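Old desktop shuts off by itself after I moved it, wiring is a mess, where do I start?

Asked in Desktops & Parts, February
Viewed 400 times

Hi all! So I have an older tower, a Kostix my brother-in-law bought for his office years back, and I inherited it when they closed up. It ran fine on my kitchen desk for ages (email, photos, the kids' typing games). Last month we moved the desk to the other side of the house and ever since then it shuts off. No warning, no blue screen, just click and dark. Sometimes after 20 minutes, sometimes after a whole evening, and once while it was still showing the logo.

Things I tried already:
Different wall outlet
Different power cord (from the monitor, same plug)
Vacuumed the back of it, where the fan blows out
Left it off overnight

I took the side panel off and then I kind of froze, to be truthful. There's a big green board and wires going everywhere and I have no idea which ones I'm allowed to touch. I don't want to spend 200 dollars at the shop on Ojeda if it's something dumb. Is there an order you're supposed to check things in? And is it safe to poke around with my hands?

– kitchendesk_mom

2 answers

Answer from tallpaul

Power supply. They all die at that age. Get a new one, or just get a new computer, you can find a used one that runs circles around it.

Comment from kitchendesk_mom: It may come to that but I'd like to look first. It worked the day before we moved it.

Comment from tallpaul: ok but it's the power supply

Answer from Aivar Butkienė (marked as helpful)

Tall Paul could be right, but I wouldn't buy anything yet! A computer that was fine until somebody carried it down a hallway very often has something that's shaken half loose, and checking costs you nothing but an evening. I fixed one for my neighbor in Gimside that had been "dead" all winter and it was one plug.

Shut it down, flip the switch on the back if it has one, pull the cord out of the wall, then hold the power button in for a few seconds. Don't open the power supply itself (the metal box the cord goes into), not even for a peek. Everything else in there you can touch. Put a hand on bare metal of the case before you go in, and again whenever you've walked across the rug. Lay the tower on its side on a table so the board faces up at you. So much easier than crouching under a desk with a flashlight in your teeth.

Now take a picture with your phone. Take a bunch! You'll want them when you're holding a plug and can't remember where it lived.

Then go looking for the power wires. They come out of the power supply in bundles, and in a lot of older cases they get stuffed wherever there was room, usually down the wall and in behind the metal cage that holds the drives. Here the yellow and black ones go straight in behind the cage.

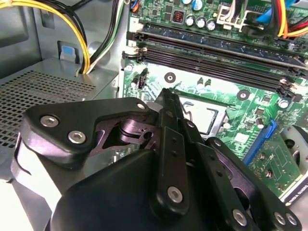
Follow each bundle with a finger all the way to the end and press the plug in where it lands. Firm but not crazy, with your other hand steadying the board if it flexes. The widest plug on the motherboard is the first one I'd suspect, and there's normally a smaller one up near the processor that people forget – if that one's loose you can get exactly the kind of click-and-dark you're describing. A lot of them have a little latch on the side, so squeeze it if you're pulling the plug out. Never yank by the wires.

While you're in there, look at the fan over the processor. If it's wearing a gray sweater of dust, blow it out with canned air and hold the blades still with a pencil while you do it. And see that no wire is leaning into the blades! I had that on a machine from the Vastside library sale and I spent 2 evenings blaming the memory before I noticed.

Memory sticks next. Pop the clips, lift them out, set them back in until the clips close. They only go in one way around, so if it's fighting you, turn it.

Put the cord back in and run it for an evening. If it still shuts off, then yes, I'd borrow a power supply from somebody before buying one. Also, where is it sitting now? If the new spot is inside a cabinet or shoved up against the baseboard heater, pull it out and see if that alone changes anything.

Comment from kitchendesk_mom: Oh my gosh, thank you. It IS in a cabinet now. Pulling it out tonight, and I'll do the plugs tomorrow when the kids are in bed. Do the wires have to go back behind the cage the same way they were?

Comment from Aivar Butkienė: Nope, anywhere they'll lie flat and stay clear of the fans. A twist tie from a bread bag is fine, the paper kind is a bit scratchy so I like the plastic ones.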